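Replacement grip thickness and tiebreak entry rules after withdrawal

Siiri Hakala
I withdrew from the Trotlow indoor event in September with a wrist strain. My ranking is 655. Does a withdrawal after the draw cost me entry to the Cilska qualifier, and should I go up a grip size?

Leena Eskola
Check the fact sheet for Cilska. A late withdrawal normally needs a medical form – the supervisor at Trotlow should have a copy. Entry itself goes by ranking on the deadline date.
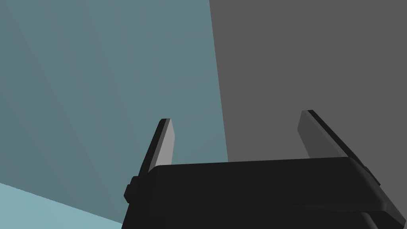

Gripper, seen from behind

On grip size, one overgrip first. Play 5 or 6 sessions before changing the handle.

Arrieta
Went up a size, wrist still sore. Lower string tension helped more.

Trarach
Ask the qualifier desk. They answered me by 7 in the evening.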